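Bamboo mat on top of the mattress, quilt keeps sliding. What do you put between them?

Asked by Teodora Lazarević in Bedroom and Bedding
487 views, 3 answers

I switched the spare room bed over in May, same as every year. The mattress has a fitted sheet, then a woven bamboo mat, then a cotton quilt. The room gets stuffy and there is only a small desk fan, which lives on the bed against the wall. The mat is cool to sleep on but everything on it slides. By morning the quilt is on the floor and the mat has moved over by a hand's width.

I have tried tucking the quilt in at the foot. It pulls out. I don't want to glue or sew anything to the mat because it gets rolled up in the fall. My other question is where to keep the cushion and the black clothes that end up on the bed. The cabinet is at the far end and already full.

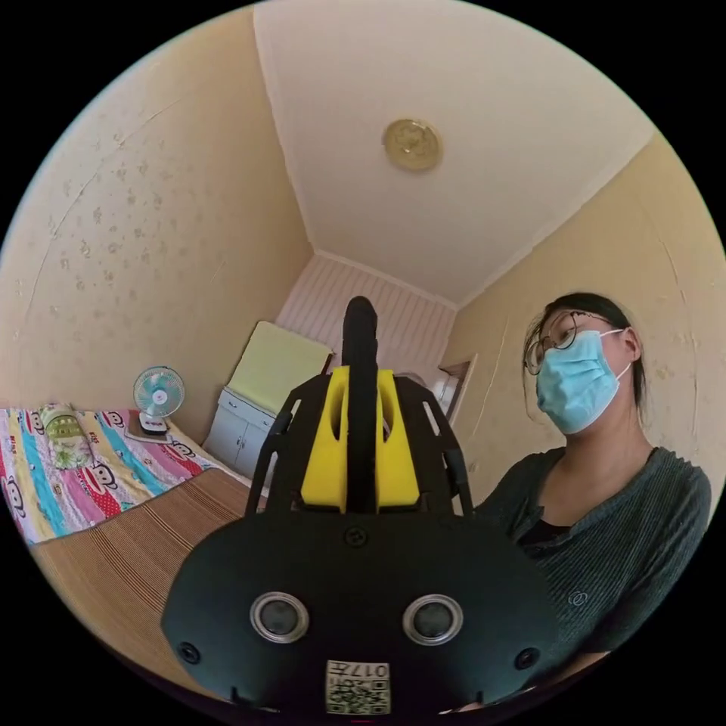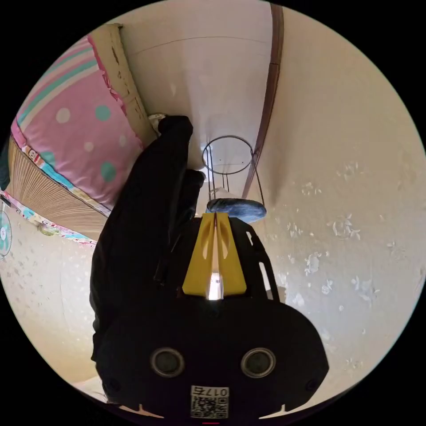
Spare room. Mat, striped quilt and fan in the first, polka dot cushion in the second.

Edit: the mattress is a Fondent, fairly firm, if that matters.

Answer from Marin Kolev (accepted)

The mat slides because the sheet under it is smooth. Get a roll of the open rubber mesh sold for under rugs and cut it 3 inches smaller than the mat on each side. Lay it between the sheet and the mat. Air still gets through. Mine has been down for over 6 months and the mat stays where I put it.

For the quilt, don't tuck it at the foot only. Tuck the wall side too, as deep as your arm will go, and leave the open side free. If it still comes out, use sheet clips on the wall side. I bought a bag of 8 from Branditz and only needed half. Clip the quilt to the fitted sheet and leave the mat out of it, or the weave will start to split.

Wipe the mat with a damp cloth and let it dry flat before you roll it.

Answer from Vlasta Petkov

I gave up on the mat and went back to a plain cotton sheet. Less trouble.

Answer from Benjamín Ibarra

Agree with the mesh. For the clothes, put two hooks on the back of the door if it has one. Cushion can go on a chair at night. I would also move the fan off the bed. Mine tipped over every time I turned over, and a low stool at the same height blows just as well. Check that the cord reaches first.

Comment from Teodora Lazarević: Mesh ordered. The door opens outward so hooks might be awkward, will measure.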